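Games Corner and Surfaces -- Spring Progress Report
Prepared for the Salehi Fund by Benedicta Ackah, Bresard

Summary

The work paid for by the second part of the grant is on schedule, with one item carried over. The wallpaper is up, the marble-pattern floor surface is down and the first of the chess sets has been bought. Spending to the end of April stands at almost £2000.

Walls

We chose a pale grey-lavender paper with a small dark floral sprig. It went on the left, back and right walls over 3 mornings. Skolus supplied the paper and took back the unopened rolls for a full refund. The pattern match at the corners took longer than planned, and the fitter charged for one extra hour. This was met from the contingency line.
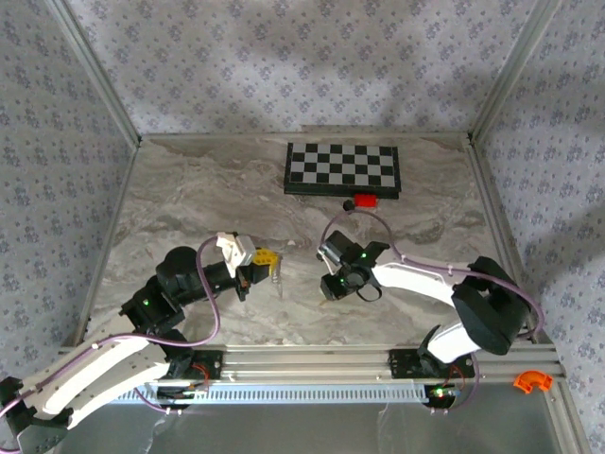 Chess sets

The boards are the folding kind, black and light grey with a black frame. Folding boards were asked for at the January meeting so that they can be stored flat in the cupboard under the stairs. We have budgeted for 15 in total. One is in use now and the rest are on order from Skamach, with delivery promised before the end of term. The pieces come separately and have already been paid for.

Floor surface

The original quote was for a plain grey. We changed to the marble pattern at no extra cost, as Skamach had it in stock and the plain was a six-week wait. It is pale grey with white and beige in it, and some brown veining.

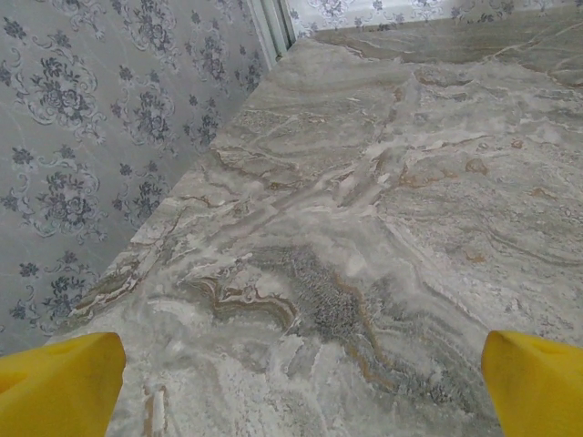 Cleaning is with a damp cloth and ordinary washing-up liquid. The supplier advises against anything abrasive, and I have put a note to that effect inside the cupboard door. An offcut has been kept in case a patch is needed later.

Carried over

The shelf for the score books has not been fitted. The first one delivered was 30 mm too wide for the space and has gone back -- the replacement is free of charge. I expect to report it as finished in the next return, together with the receipts for the remaining boards.

No change to the budget is requested.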